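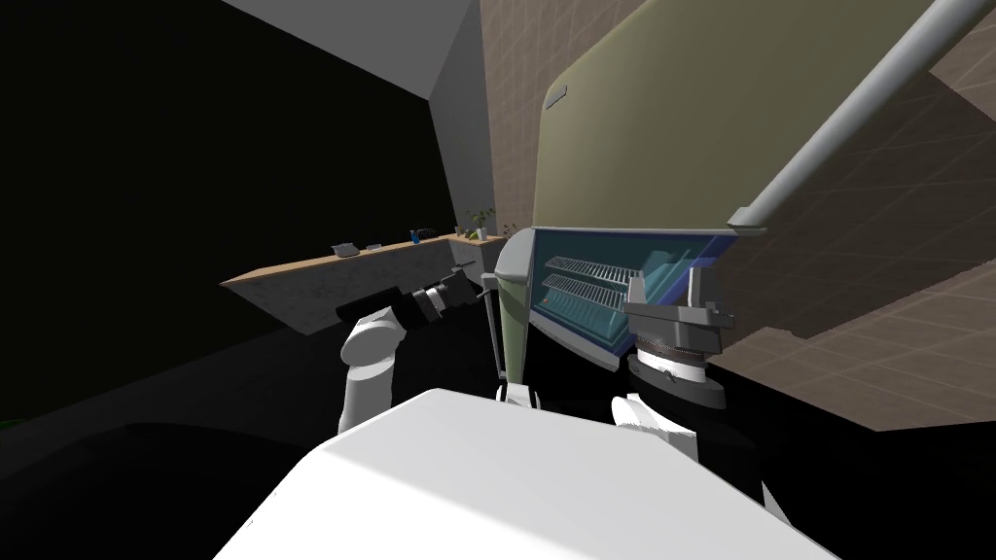
Osta Open Day Package
Two-arm kitchen robot simulator, set up and run at your site
From Skulix, Haradgate

Item no. 1347
Availability: booking for March onward
Price: $3,658 per day, travel inside the Haradgate area included

What it is

Osta is our simulator for two-arm mobile robots doing household work. Most customers buy it as software and we never see them again, except when a license expires. The Open Day Package is for people who have to put it in front of an audience: schools, appliance makers, research groups with a funding visit coming up, and the occasional town library that wanted a magician and had the wrong weekend budget.

We bring the workstation, the display, two hand controllers and one person who knows what all the menus do. Your visitors take turns driving a robot around a kitchen that doesn't exist. If they wreck it, we press Reset. This is the main advantage over bringing a robot to your kitchen, and our insurers are very fond of it.

What visitors do

The standard session is built around the appliance job. The robot is parked at the big green appliance with the glass-fronted compartment, and the driver has to get the door open, pull a wire rack partway out, put it back and close up again. It sounds like nothing. Adults with advanced degrees have asked for a third try.

The difficulty is mostly in the view. By default Osta shows the kitchen from the robot's own body, tilt and all, with the white shell taking up the bottom of the picture and both grippers out ahead of it. People expect to look down on the kitchen like a dollhouse. Instead they get the robot's opinion of it, with the appliance leaning off at an angle and the counter running away to the left. About a minute in, most drivers stop tipping their heads to match. Some never do, and we've learned to leave space between the chairs.

There is an outside view as well, for the crowd. We suggest keeping the driver on the body view and showing the outside view only on the replay, when the driver gets to find out what the left arm was up to all that time.

Other jobs included:

Cup to counter. Pick up a small cup and set it down somewhere else on the countertop, upright. Good for younger visitors.

Fruit run. Same idea, rounder object. Allow extra time, because it rolls.

Tidy the counter. Open-ended. Ends when the driver gets bored or the plant goes over.

Hand-off. Pass an object from one gripper to the other. We recommend this one only for the confident, and after lunch.

How a day runs

Setup takes most of an hour and needs one table, one grounded outlet and a wall that isn't in direct sun. Sessions run in ten-minute slots, with a short talk at the top of each hour if you'd like one. The talk covers what the simulator is for, how a task recorded in it gets used, and why the robot's fingers are so simple. It can be skipped. Children will skip it for you.

You'll need to provide a person to manage the line. It should be somebody who can say "time's up" to a department head.

From a recent visit

Beddoe, who make built-in ovens, took the package for their spring open day. Rhonda Turcotte runs their visitor program and had asked for something hands-on that wouldn't touch the showroom models. She sent us this afterward:

"We had it in the corner by the coffee, which I'd do differently, as the line for one got mixed up with the line for the other. Several people waited quite patiently to drive a robot and were handed a decaf. Otherwise it went very well. Our service technicians were the worst at it by a distance. They know exactly how an oven door opens and kept trying to tell the robot. The best run of the day was a girl of nine who didn't say a word, shut the door behind her and handed back the controllers."

Our own presenter, Rhiannon Foulkes, adds that the appliance in the simulator is not a Beddoe, that she was asked about this repeatedly, and that no, we can't make it one by the afternoon. Custom appliances are possible with notice. See below.

What's in the package

Workstation with Osta installed and the kitchen loaded
Large display and stand
Two hand controllers, plus a spare pair that we hope stays in the case
One presenter for up to seven hours, including a lunch break we do enforce
Replay files of your visitors' runs, supplied after the event
Printed task cards, wipeable

Not in the package

A physical robot. We do get asked on the day, sometimes by people looking behind the display. If your posters say "meet the robot," please change them. "Drive the simulated robot" is less exciting but leads to fewer conversations with disappointed grandparents.

Extras

Second presenter, for larger crowds: $730 per day
Custom appliance or counter layout: quoted individually, six weeks' notice. Send dimensions and decent reference photos. Changing the finish is easy. Door hinges are not easy, and we will have questions about yours.
Evening session: by arrangement, and Rhiannon gets to choose the radio station on the drive home

Questions we get

Can we keep the software running after you leave?
With a license, yes. Without one it goes home in the van.

Does it need the internet?
No. Please don't put it on the guest network as a kindness.

Is it suitable for small children?
From about seven up on the cup task. Younger ones enjoy watching, and enjoy the Reset button even more, so we keep that on our side of the table.

Can visitors break it?
They can put a gripper through a counter if the contact settings have been fiddled with, and they can park the robot against a wall so firmly that the kindest thing is to start over. The hardware has survived everything so far except one iced tea.

Can we see it before we book?
Yes. We run the oven job most afternoons at the Haradgate office, after 2 p.m. Ring the lower bell – the upper one is the dentist.

Booking

Use the request form with your venue, expected number of visitors and which jobs you'd like loaded. Dates are held for ten working days. Cancellations inside two weeks are charged at half the day rate. If you have stairs, say so in the form. The display stand is heavier than it looks in the catalog, and the presenter will be the one carrying it.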